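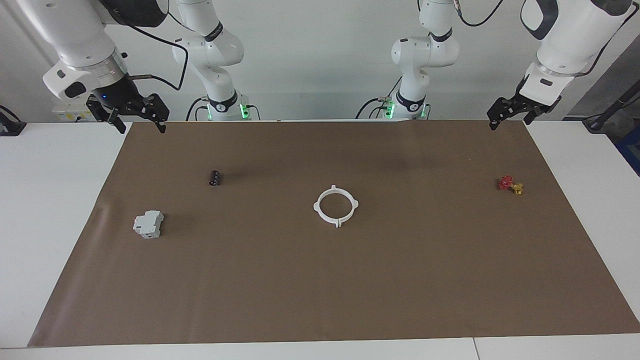 Brown mat on a white table, four small objects on it.

1/ Notes on re-reading a village ethnography against its own field records. The village is called Brellmont in the published book, a pseudonym. The fieldwork ran two seasons. I've had the typescript notes since June and finished the first pass on Aug 10, 2021.

2/ The book gives 1185 residents. The household register in the notes adds up to 756. Both figures are labeled "population of the village."

3/ The gap is mostly definitional. The register lists people who slept in the house on the night of the visit. The book adds kin working in the lowland towns, plus the two outlying hamlets that share the main shrine.

4/ Neither count is wrong, but every per-household figure in chapters 3 and 5 uses the larger total over the smaller number of houses. Average household size comes out too high, and so does the argument about joint families that depends on it.

5/ Worth checking if you cite the joint-family table. The Nwachukwu edition reprints it without change. The Kinley reprint drops the footnote that says which hamlets were included, so you can't reconstruct it from that copy at all. 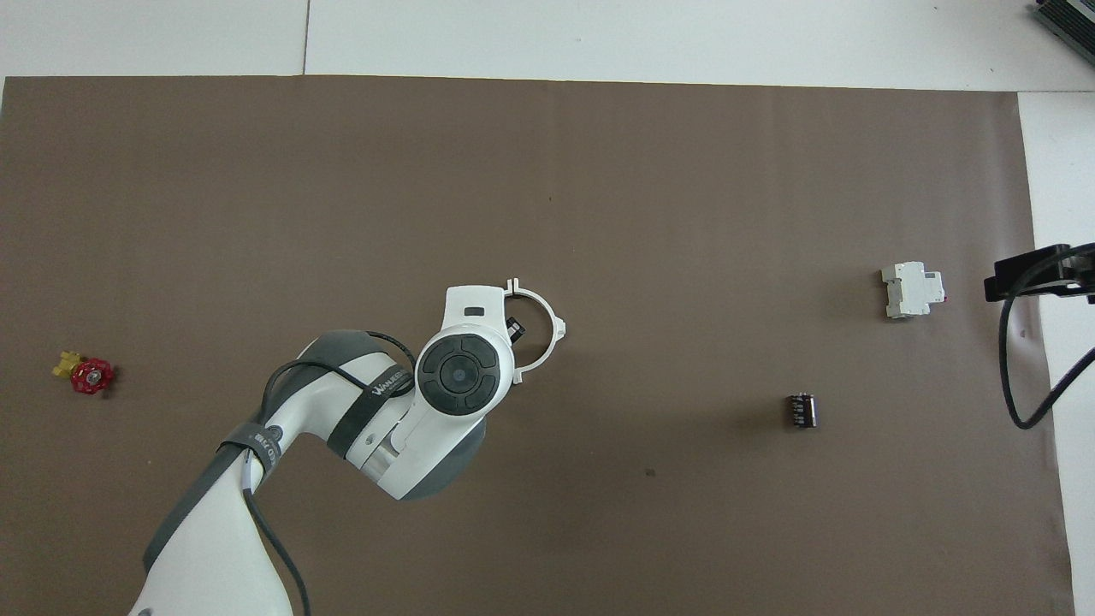
6/ On caste terms. The notes use the local word for each group, spelled by ear, with three or four spellings for the same one. The book replaces all of them with standard English labels. Two groups that the notes keep apart (drummers and basket makers) become one category in print.

7/ That merge matters for the marriage data. In the notes they don't intermarry and don't share a water source. In the book they appear as a single endogamous unit, and the separate water source is listed as a "secondary spring" with no user given.

8/ Interpreter effects. The first interpreter was from a high-status household, the second wasn't. Interview pages from the second season run longer on debt, land disputes and spirit possession. The book treats the two seasons as one body of evidence.

9/ I've been marking each quoted passage by season. Of the pages typed so far, about 400 have a clear date. The rest have only a house number, and the numbering was redone between seasons - so house 12 isn't always house 12.

10/ The concordance between old and new house numbers is in the Drelholm deposit, filed under maps. It isn't in the finding aid. Ask for the folded sheet with the field boundaries, the list is on the back.

11/ Next is the ritual calendar in chapter 6. The printed version has one harvest festival. The notes have two, on different dates, for different deities.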